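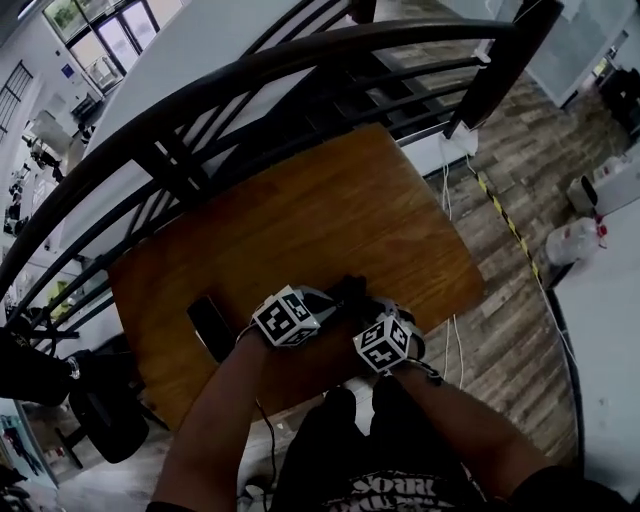 Apr 2, 2020

Blog housekeeping, part whatever

I finally opened the spreadsheet. Regular readers (hi, Debora) will remember that I started it in a fit of New Year virtue, with one row per book and a column for where each review had been posted. I filled in 14 rows, changed the header color twice, and closed the file.

Well, it's April, I'm home, and I have run out of drawers to reorganize. So I spent two evenings matching the reviews on this blog against the books I know I've read, and the results are not flattering. There are 5 books I reviewed twice. One of them, The Salt Ledger by Morena Pellegrini, got four stars the first time and two stars the second, and in neither review did I seem aware of having met it before. In the first I called the ending "quietly devastating." In the second I said I saw it coming from the ferry chapter. I suppose by then I had.

I've decided to leave both reviews up and link them to each other, so they can argue.

The other discovery was the drafts folder. I have a habit of writing the first paragraph of a review, feeling very pleased with it, and wandering off. Some of these are from books I can no longer picture at all. One draft says, in full, "The thing about the uncle is." I have no idea which uncle. If you have read a book with an uncle about whom there is a thing, please leave a comment.

Now for the tags. I had separate tags for "mystery," "mysteries," and "mystery-ish," plus one called "Hadport" that I used for the entire Hadport series and also, for reasons lost to time, a cookbook. Those are merged now. The cookbook has been moved to "food," where it is alone. "Did not finish" is a much busier place.

Speaking of Hadport – I'm three books in and stuck. The fourth is roughly 400 pages and opens with a map, a family tree, and a note on the pronunciation of Rirance, which is the name of the river, the castle, and the younger brother's horse. I read the note. I still say it wrong in my head. Debora Benedetti has been telling me for ages that book four is where it gets good, and she told me the same about book two, so I'm taking it under advisement.

Currently reading:

Solarik, which a friend dropped on my porch before everyone stopped visiting porches. It's science fiction, mostly set in an elevator. I like it more than I expected to.

The Fabbri Letters, on audio, while I do dishes. The narrator does a different voice for each sister and runs out of voices at sister number three. After that it's anyone's guess who's engaged.

Coming up: the second half of the alphabet, if I can face it. I sorted everything by author and got as far as M before bed. I'm also going to try to answer comments from last fall, so if you get a cheerful reply to something you've forgotten saying, that's me catching up.

The library has extended all the due dates, by the way. I had two overdue when they did it and I've never felt so forgiven. One of them is Hadport book four.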